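Perfume, again, and why I'm down to 2 bottles

Quick one tonight because I've got laundry going and an early start. Somebody asked in the comments what happened to the big fragrance roundup I promised back in January. Short version, I stopped wearing most of them. Long version below, sorry.

So I used to have 13 bottles. Thirteen! Not fancy ones either, mostly airport stuff and gifts and that one phase where everything had to smell like figs. I'd line them up and pick one in the morning and by lunch I'd have a headache and couldn't tell which one was doing it. Also I smelled like everyone's aunt. My coworker Rosalind Castellanos finally asked me, very nicely, if I was wearing more than one thing. I was. Layering was big that year.

Anyway. What I did. Put the whole lot in a shoebox, shoved it in the hall closet, wore nothing for a month. Really nothing, plain soap, unscented lotion. First week felt like leaving the house without shoes. Second week I started smelling other things, like the bus, which, not great. But also oranges. Wet sidewalk. The inside of my own coat, which needed cleaning badly.

After the month I took them out one at a time. One bottle, a few days, write it down. My notes are terrible. "Soapy." "Soapy but mean." "Gives me Trevor vibes" (Trevor was a candle shop in the town where I grew up, gone now, a whole wall of cinnamon year round). Most went straight to my sister or in the bin.
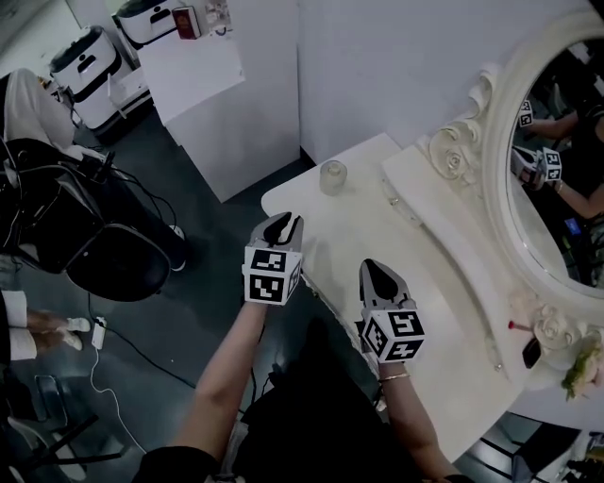

White vanity, small glass jar with its lid on.

Keeping things sparse has been harder than the smelling part. A flat surface fills up if you look away from it. Hair ties, receipts, the earring that lost its friend. I've got a rule now that if it isn't used every day it goes in a drawer, and I break the rule most days, but the drawer at least exists.

What stayed:

A vetiver one from Bakby. Dry, a bit smoky, goes on harsh and then calms down after twenty minutes or so. I hated it in the shop. Wore it home on my sleeve by accident and changed my mind on the train. One spray, under the sweater, done.

And a little rose one, Rondberg, which I've had for years and ignored becuase I thought rose was for weddings. It's green more than sweet. Stems, not petals. Summer mostly. Oriana Olivares wrote me a long email about this one after I mentioned it last time and she's right, it's much better on skin than on the paper strips. Don't trust the strips. They tell you the first five minutes and then they tell you about paper.

Things I'd tell myself earlier, in no order. Don't buy anything the same day you smell it. Samples are enough, a sample lasts me weeks. Keep it away from the window and out of the bathroom. Don't rub your wrists together, or do, I've read both and can't tell the difference. If you need to ask whether it's too much it's too much.

Oh and the online reviews. I read something like a thousand of them before buying the fig one and they all said "creamy." It was not creamy. It was a fig tree being hosed down. Some people would love that, it just wasnt for me.

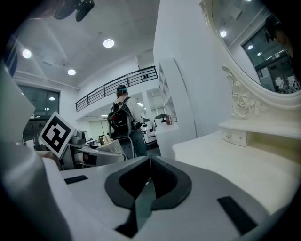 What's next

Probably nothing for a while? There's a sample from Biltstead sitting here that I said I'd try by Thursday, supposed to be black tea and something woody. If it's good I'll post. If it's soapy but mean you'll hear about that too.

Comments are open again, I turned off the thing that was eating them. If you've got a winter one that doesn't smell like dessert please tell me, I'm sick of vanilla. Ok laundry's beeping.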